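Sim-trained bimanual policy, organizer pick: do we believe the success rate?
Forum > Manipulation > Planning and control

ghepburn_h
Posted 9:40 am

We've been evaluating the Hovix policy stack at Diltbridge since January, mostly the two-handed tasks. Their report on the desk organizer pick says 577 rollouts in sim and a success rate I'd be thrilled with if I believed it. I don't yet. Success is defined as "object base above table plane at end of episode." No force check, no contact check, no hold time.

I went through the saved end states and pulled one that was scored as a success.

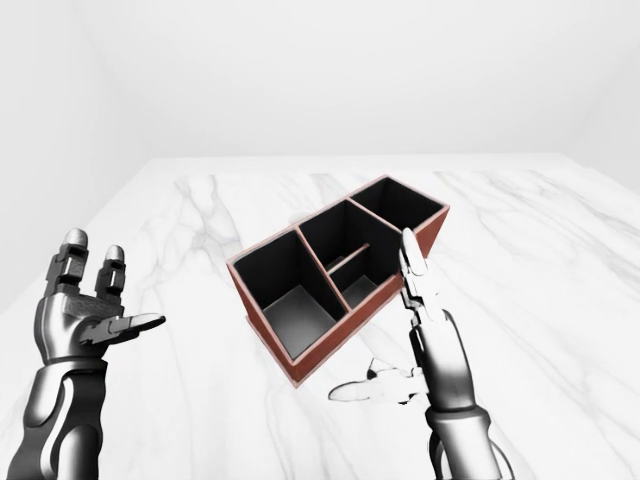
End state from the organizer pick, scored as a pass. Box is off the table, left hand is open.

Either the solver is doing something generous at the right finger or the box is on its way somewhere and the episode ended at a lucky moment. Has anyone here run this stack with a stricter check?

Heather Hepburn

torque_ripple
Posted 10:15 am

One state tells you very little. You could catch any real grasp mid-regrasp and it would look silly too. Post the contact log for the last 2 seconds and then we can argue.

eg_wallner
Posted 10:32 am

I disagree, a single state is enough to question the metric. If the checker passes this, the checker is wrong, whatever the policy was up to. Height above table is a terrible signal. A box that has been flicked upward passes it.

We had the same thing on the Wallner bench. Thin-walled objects are the worst. If the panels are close to the contact margin, you get penetration, then a big correction impulse, and the object pops up. Check your collision mesh before blaming the controller. Is it a convex decomposition, or did somebody wrap the whole organizer in one hull? With one hull the compartments don't exist as far as the fingers are concerned.

Eckhard Görtz

ghepburn_h
Posted 11:05 am

Single hull. I just looked. So any "grip the wall from inside" strategy was never available to it, and the report has a whole paragraph about the policy "discovering" outside grasps.

torque_ripple
Posted 11:20 am

OK, that's bad. I still think you're too hard on the policy. It was trained on what it was given. Fix the mesh, retrain, rerun.

ghepburn_h
Posted 11:34 am

Sure, but they're quoting the number to people now. I reran a batch of about 140 with a hold condition (both hands in contact, low object velocity, end of episode). Same weights, same seeds. Well under half of their passes survive. I'm not posting the exact figure until I've checked my own velocity threshold, which I picked by feel.

mlundgate
Posted 12:10 pm

Requiring both hands seems arbitrary. Why shouldn't a one-handed lift count if the box is stable?

ghepburn_h
Posted 12:18 pm

It's sold as a bimanual policy. But fair, I'll log the two cases separately.

eg_wallner
Posted 12:41 pm

Also drop the timestep and see if the passes move. On Ilside we halved it and a good part of our "grasps" went away. If the result depends on the step size, you're measuring the solver.

ghepburn_h
Posted 1:02 pm

Running that now with the decomposed mesh in a separate branch. Will post both tables with the config files.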